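Ticket 184 – Zolard player, sound drops in music videos
Status: open

Since the February update, the sound stops at 3:26 in every live clip from the band Allance. The picture continues normally. I tried the singer's solo songs on the Mathew channel and they play to the end.

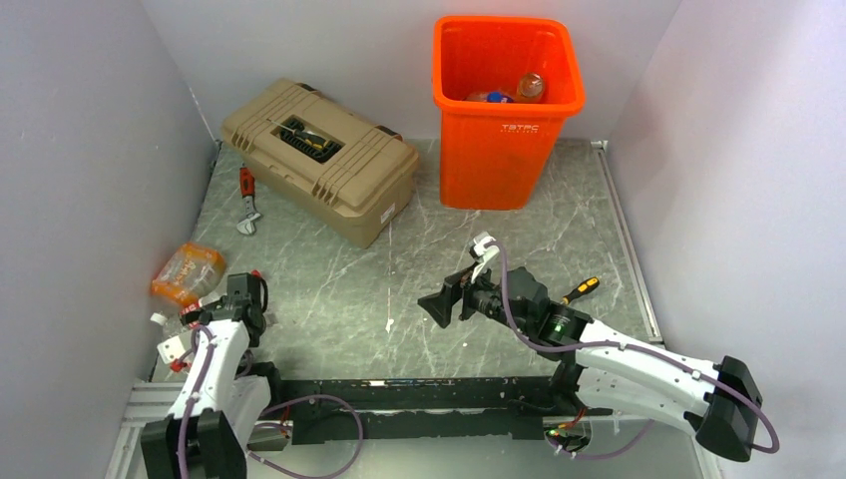 The Urnstead concert has the same fault, but only in the encore. I cleared the cache, signed out and restarted the player three times – no change. I have not opened the player box. I prefer to wait for your answer first.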